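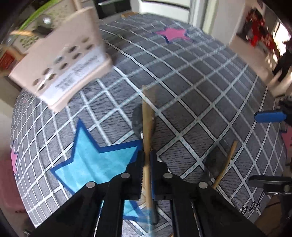 Six months in the Kernport apartment

Jul 18, 2026

We moved to Kernport in January, so it has been long enough to say what I think of it. The rent is lower than at the old place and the bus to work takes longer. Those two more or less cancel out.

The building is called Onach Court and there are 8 apartments on our floor. Ours faces the rail yard. I expected the trains to bother me and they don't. The pipes do. When the upstairs neighbor runs a bath there is a knock in the bedroom wall that goes on until the tub is full. Sunil Mondal, who manages the building, came to listen twice. Both times the pipes were quiet.

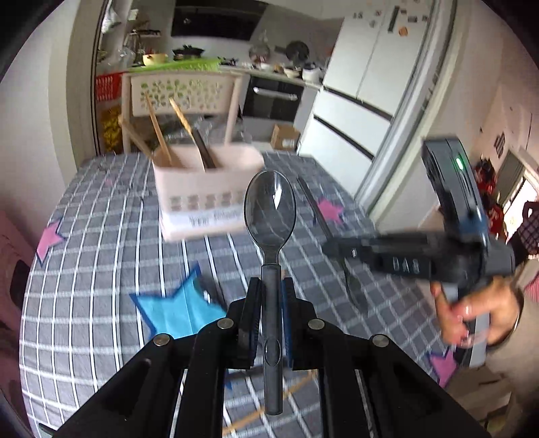 He did fix the kitchen window, which had been painted shut, and he got the hall light working the same day I asked. I have no complaints about him.

Moving cost us $1197, including the truck and one extra day of it. The extra day was my fault. I had the lease starting a day earlier than it did, and everything we owned spent the night in a parking lot. If you are moving, read the date on the lease and then read it again.

I threw out a lot before we left and I still own too much. The kitchen here has 2 drawers. At the old place we had a whole wall of them and they were all full.
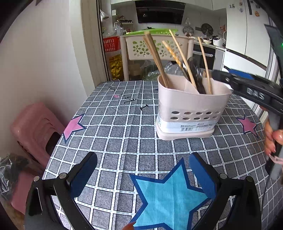 Utensil holder, label still on.

The neighborhood took longer to figure out than the apartment. There is a good grocery, Khan, four blocks east, and a closer one that I have stopped going to because the produce is poor. Khan closes early on Sundays. The 411 bus stops outside it, so I can ride home if I have bought too much - that happens most weeks.

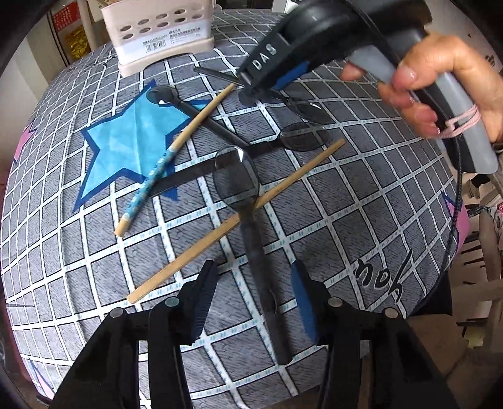 The library is a longer walk but worth it. They let you keep books for a month, and there are tables on the second floor where it's quiet. Marama Hinds at the front desk got me a card with only my lease as proof of address. I go on Saturday mornings now.

We have the place until next January. I would like to stay another year if the rent doesn't go up much. I still need to write to Sunil about the pipes.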